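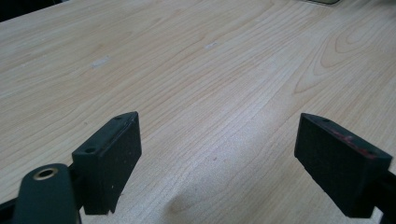

Lernby library keeps its long table, and gets new evening hours

34 shares | 6 comments

The public library in Lernby will stay open until 10 in the evening on two days of the week, starting next month. The town council voted for the new hours on Thursday, after a summer in which many residents wrote letters and came to meetings to ask for it.

The council also decided that the reading room on the ground floor will not be divided. An earlier plan, shown to the public in August, wanted to put a wall through the middle of the room and use one half as an office for the housing department. That plan is now withdrawn, and the housing department will look for space in the old post office in Provetstead.

"We listened to the people who use the room," said Marcelle Guérin, who leads the council's culture section. "The office was a real need and it is still a real need. But the reading room is full on most afternoons, and we could not find another place for those readers."

The library had 80 visitors on a normal weekday before the swimming hall next door was closed for repairs. The number has grown to 193, according to the library's own count from September. Many of the new visitors are school students who earlier went to the café of the swimming hall to do their homework while they waited for the bus to Pumholm.

Nhyira Kyei, 17, takes this bus four times a week. She said the library is the only warm place near the stop where one can sit without buying something.

"If the library closes at six, I must wait outside until almost seven," she said. "In winter it is not nice. Also I have exams, so I need the time."

The late hours will be on Tuesdays and Wednesdays. On the other days the library closes at 6, as before. There will be a librarian present until 8, and after this time visitors must use their library card to enter. Persons under 15 can stay after 8 only together with an adult. Books can be borrowed and returned at the machine during all opening hours, but questions about reservations and fees must wait for the next day.

The council has set aside money for the evening hours until the end of next summer. Then it will look at how many people came and decide if the hours should continue.

Not all members of the council were in favor. Reynaldo Tagle voted against the new hours and said that the money should go first to the branch library in Sulemana, which is open only one day a week.

"I have nothing against students in Lernby," he said. "But in Sulemana there are old people who cannot travel so far, and they also pay taxes. They asked for a second day three years ago and they did not get an answer."

Guérin answered that the Sulemana branch will be discussed together with next year's budget. She did not want to promise a second day.

The head of the library, Senyo Acheampong, said he is satisfied with the decision, although it will make the work schedule more difficult. Two of his employees work part time and have small children, and they cannot take evening shifts. He hopes to hire one more person before the new hours begin. The position was announced on Friday.

He is also thinking about the noise. When the students come in the afternoon, some of the older readers leave, and he does not want it to continue like this. The newspapers and the soft chairs will therefore move to the small room behind the front desk, where the map collection is now. The maps go to the upper floor. The long table in the reading room stays where it is, and it will get more power outlets.

Benjamín Cáceres, who comes to read the newspapers every morning, said he has no problem with the move.

"The small room has better light," he said. "I only hope they take the good chairs and not the ones with the broken springs."

The library will be closed for one day while the furniture is moved. The date will be given on a notice at the entrance. Books which should be returned on that day can be returned the day after without a fee.

Residents who want to give their opinion about the evening hours can leave a letter at the front desk or speak at the next open meeting of the council.

34 shares | 6 comments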